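Wollpullover von Hand waschen, ohne dass er zur Kinderjacke wird

Im Januar habe ich alle Stricksachen gewaschen, die sich über den Winter angesammelt hatten, und dabei die üblichen Ratschläge durchprobiert. Die meisten davon taugen wenig. Ein paar sind brauchbar, und die stehen weiter unten in der Reihenfolge, in der man sie braucht.

Zuerst zur Frage, ob überhaupt gewaschen werden muss. Die Pflegeseiten der Hersteller schreiben gern, Wolle reinige sich von selbst. Das stimmt ungefähr so weit, wie es im Interesse von jemandem liegt, der keine Reklamationen bearbeiten will. Auslüften über Nacht hilft gegen Küchengeruch. Gegen einen speckigen Kragen hilft es nicht, und gegen Schweiß unter den Armen nur bis zum nächsten Tragen. Wer den Pullover direkt auf der Haut trägt, muss ihn irgendwann waschen.

Was man braucht

Ein Waschbecken oder eine Schüssel, die groß genug ist, dass der Pullover nicht gestaucht wird
Ein flüssiges Wollwaschmittel
Zwei große Handtücher
Eine ebene Fläche, auf der das Teil liegen bleiben darf
Ein Maßband

Das Waschmittel ist der Punkt, an dem am meisten Geld verbrannt wird. Ich habe einmal die Wollseife von Deltow gekauft, 13 Euro die Flasche, mit Lanolin und Lavendel. Der Pullover roch hinterher nach Lavendel. Weicher als mit dem billigen Zeug aus dem Drogeriemarkt war er meiner Meinung nach nicht. Vollwaschmittel würde ich trotzdem nicht nehmen, die enthalten häufig Enzyme, die Eiweiß abbauen, und Wolle besteht nun einmal aus Eiweiß. Essig ins Spülwasser, wie es in jedem zweiten Forum steht: habe ich gemacht, habe ich weggelassen, einen Unterschied konnte ich nicht feststellen.

Vor dem Waschen messen

Legen Sie den Pullover glatt hin und messen Sie Brustweite, Gesamtlänge und Ärmellänge. Schreiben Sie die Werte auf einen Zettel, den Sie wiederfinden. Ich habe das lange für übertrieben gehalten, bis mir eine Jacke beim Trocknen in die Breite gelaufen ist und ich nicht mehr sagen konnte, wie sie vorher ausgesehen hatte.

Waschen

Füllen Sie das Becken mit handwarmem Wasser und verteilen Sie das Waschmittel, bevor das Strickteil hineinkommt. Die Dosierangabe auf der Flasche halte ich fast immer für zu hoch. Nehmen Sie die Hälfte, sonst spülen Sie den halben Abend.

Drücken Sie den Pullover unter Wasser, bis er sich vollgesogen hat. Dann lassen Sie ihn in Ruhe. Reiben, Kneten und Schrubben verfilzt die Fasern, und Verfilztes bekommt man nicht mehr auseinander, egal was in den Videos mit der Haarspülung behauptet wird. Nach 5 Minuten nehmen Sie sich nur den Kragen und die Bündchen vor und drücken dort etwas Schaum durch.

Zum Spülen Wasser mit derselben Temperatur nehmen. Zwei Durchgänge reichen meistens. Heben Sie das Teil immer mit beiden Händen von unten an, nie an den Schultern, denn nasse Wolle ist schwer und zieht sich unter dem eigenen Gewicht lang.

Und die Maschine? Elīna Uibo, die in der Strickwerkstatt Skondholm die Reparaturen annimmt, wäscht seit Jahren alles im Wollprogramm und hält die Handwäsche für Folklore. Ihre Maschine kann das vielleicht. Meine schleudert auch im Wollprogramm so, dass ich ihr nur Socken anvertraue. Probieren Sie es mit einem Stück, um das es Ihnen nicht leidtut.

Ausdrücken und Trocknen

Wringen ist verboten, da sind sich ausnahmsweise alle einig. Legen Sie den Pullover auf ein Handtuch, rollen Sie beides zusammen und drücken Sie mit dem Unterarm oder dem Knie darauf. Danach kommt er auf das zweite, trockene Handtuch und wird nach den aufgeschriebenen Maßen in Form gezogen – vorsichtig, Zentimeter für Zentimeter. Das Aufhängen am Bügel können Sie vergessen. Auch die gepolsterten Bügel, die extra dafür verkauft werden, hinterlassen Beulen an den Schultern.
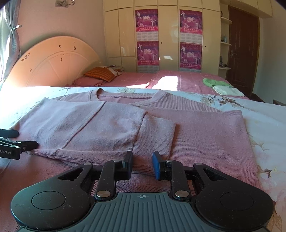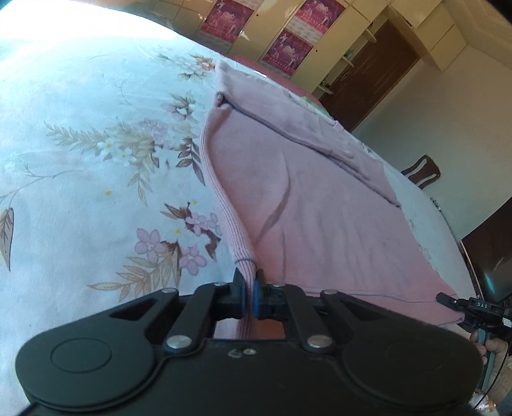 Ob ein Strickteil wirklich trocken ist, wird fast immer zu früh entschieden. Die Fläche fühlt sich längst gut an, während in den dicken Stellen noch Feuchtigkeit sitzt. Fassen Sie deshalb dort an, wo das Gestrick doppelt liegt oder enger gearbeitet ist, also an Achselnaht, Kragen und Saum. Bei einem gerippten Bündchen wie dem rosafarbenen im zweiten Bild nimmt man die Kante zwischen zwei Finger, sodass sich eine kleine Falte aufstellt, und hält sie einen Moment fest. Fühlt sie sich kühl an, bleibt das Teil liegen. Wenden Sie es zwischendurch und tauschen Sie das Handtuch aus, wenn es klamm geworden ist.

Zum Schluss noch die Lagerung. Gefaltet, sauber und trocken, in einem Fach, das man ab und zu öffnet. Zedernholzkugeln riechen angenehm, aber verlassen würde ich mich darauf nicht. Wenn Sie im Schrank schon Motten gesehen haben, packen Sie die Wolle in dicht schließende Beutel und saugen Sie die Ritzen aus, bevor irgendetwas wieder einzieht.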